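Setting up the Stutis two-arm kit: your first handover practice

If you've just unpacked the Stutis kit from Clolletitz, well done, because the box is a heavy one! I'd put the kettle on before you start – the first session always takes longer than you hope.

Begin with the rail. Bolt both mounting plates down firmly, then give each arm a gentle wobble with your hand. Any play here will show up at the gripper, and you'll spend the evening blaming the software (I did).

Next, run the cables along the arms and leave plenty of slack at the wrist. Set the speed to 33 in the control panel for now and save it as a new profile.

Now bring the two grippers towards each other over the middle of the table, with something small and light in the right-hand one. A cube is lovely to learn with. Close the jaws slowly and stop as soon as they hold.

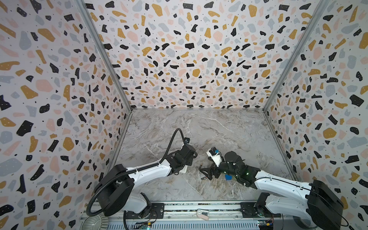
Oi-ling Huang: I'd go slower still on the first few tries, and save the profile under two names. Mine got overwritten in the update and I had to do the whole lot again.

Good tip, Oi-ling, and I've now done the same. Once you're happy with the grip, open the left jaws wide and creep in from the side.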